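The Counter Test
A small kitchen in Trerstead, and what earned a place beside the toaster

Saranya Iyer makes breakfast for a family of four in a kitchen that was last redone in 2011. There is one good stretch of counter, and everybody wants it at 7:15 in the morning. For years it held a coffee grinder, a fruit bowl, the mail, a slow cooker nobody had moved since winter, and a phone charger. Bread got buttered on top of the dryer.

In July she cleared it. She took everything off, wiped down the stone, and let things back only when someone in the house went looking for them. The slow cooker is in the basement now. The fruit bowl went to the dining table, where the fruit gets eaten faster.

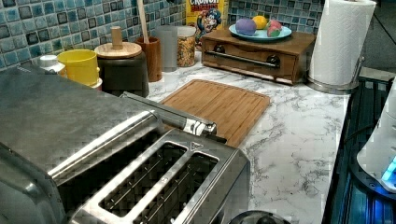
Toast won the argument for the best spot. The family goes through two loaves a week, and Iyer had been running an old two-slice model in shifts, with whoever came down last eating theirs in the car. Its replacement has long slots, set side by side in a brushed steel top, and it takes up a good deal more room than the old one did. She measured before she bought it. The cutting board lies flat on the counter just past it, so bread can go from one to the other without anybody crossing the kitchen with a plate. Containers are lined up along the back against the tile. Her husband wanted those in a cupboard, and he was outvoted.

The order matters more than the square footage, says Holger Kristiansen, a cabinetmaker who fitted the kitchen and has worked on a lot of others in town. He asks new clients to make breakfast while he stands in the doorway with a pad of paper. "I write down every time they turn around," he says. "One man turned around eleven times for an egg sandwich. He had the pan on one side, the bread on the other and the butter behind him."

Kristiansen likes a clear landing spot on each side of anything hot. He also tells people to pull the toaster forward before they use it if there are cabinets overhead, and to unplug it and empty the crumb tray every Friday, or whatever day the trash goes out. Iyer does hers over the sink. She skipped it for most of the spring and says the kitchen smelled like a campfire.

The other thing they disagreed about was the board. Iyer used to keep three of them upright in a rack by the stove, and the one at the back never dried properly. Kristiansen told her to pick one and leave it out.
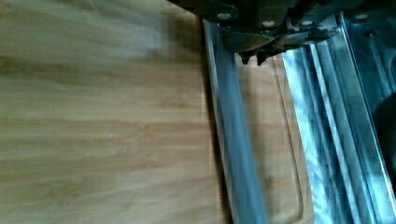

Boards that live on the counter get used for everything, and they need a little more care than boards in a drawer. Kristiansen's routine is short: hot water, a drop of soap, both sides, then stand it on edge until morning. Once a month it gets mineral oil, rubbed in with a rag and left overnight. Marks still build up. Faint brown smudges along the grain, like the ones across the middle of Iyer's board, don't bother him. He would try coarse salt and half a lemon first, then fine sandpaper if they really annoyed the owner. Iyer has not gotten out the sandpaper. She does keep onions off that side – garlic too, after an unfortunate slice of cinnamon toast.

The whole job took her roughly 90 minutes, most of it spent deciding about mugs. Nothing was built or painted. She did buy one thing later, a shallow tray from Yeoh, the housewares store on the main street, for the butter dish and the jam.

The mail is still a problem. For now it goes on the dryer.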